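The Well at Skisilden

My aunt left me the house in Skisilden and a letter about the well. The house I understood. The letter said that anyone who drank from the well in September, before sunrise, would stop missing whoever they missed. 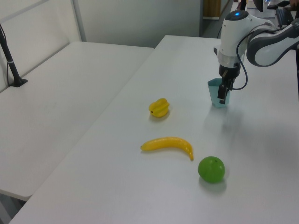
I should say that my aunt also believed in copper bracelets, and in a man from Visden who sold her the same roof twice. She was 78 when she died and had never in her life returned anything to a store. So I read the letter standing up, with my coat on, and put it in the drawer with the dead batteries.

The woman next door brought it up before I'd found the fuse box. Had I tried the water yet? I said I had tried it in the sense that it came out of the tap. She shook her head. The tap was town water. The well was out back, under the boards, and people used to come from as far as Rebane for it.

"And it worked?" I said.

"They never came back," she said, as if that settled it.

I could think of other reasons not to come back to Skisilden. The road, for one. It took me three hours to drive 60 miles on it, and I lost a hubcap.

That week I had the water tested. I ordered the kit from Senduditz, which has a picture of a waterfall on the box and takes nine days to answer an email. You fill a little tube, you seal it, you mail it off. The report ran to two pages. Iron, a bit high. Hardness, high. Nitrates, fine. There was a line at the bottom for other findings and someone had typed a single dash in it. I was pleased with that dash. I stuck the report on the fridge where the neighbor would see it when she came by, and when she came by she read it all the way through and asked me what time of day I'd filled the tube.

"After lunch," I said.

She handed me a jar of plums and went home.

There was a notebook too, which I found behind the flour. My aunt had kept a list of the people who came. No names, only numbers and a word or two each. 1534, husband. 1535, a sister, also a dog. She hadn't started at one, so I suppose she'd taken over the count from whoever had the house before her, or else made up a beginning that looked good. I would have done the second. The last line was 2504, and the word next to it was my mother's nickname, the one only her sister used.

I sat on the kitchen floor with that for a while.

My mother had been dead eleven years by then. In those years my aunt called me every week and talked about her as if she were in the next room and being slow about her shoes. Your mother would hate that haircut. Your mother owes me a casserole dish. So either the well was no good, or my aunt had written down her number and gone back to bed. The entry had no date. It had a ring from a cup beside it.

I don't believe in the well. I want that understood, because of what I did next, which was set an alarm for a quarter past four.

It was cold, and the boards were heavier than they looked. I had a flashlight in my teeth and my aunt's bucket, and I felt like a person robbing her own yard. The rope was new. I noticed that and didn't like it. The bucket went down a long way before it hit anything, and when I hauled it up the water looked like water.

I poured some into a mug. I thought about the haircut, which really had been bad. I thought about my mother driving with her knees so she could peel an orange, and how I used to scream at her for it, and the smell of the car afterward.

There was a gray line over the shed by then. A light came on next door, and a curtain moved. She was going to watch me do it, or not do it, in her robe, with her coffee.

I stood there until the sun was on the gutter. Then I tipped the mug out on the grass, put the boards back, and went in to look for the casserole dish.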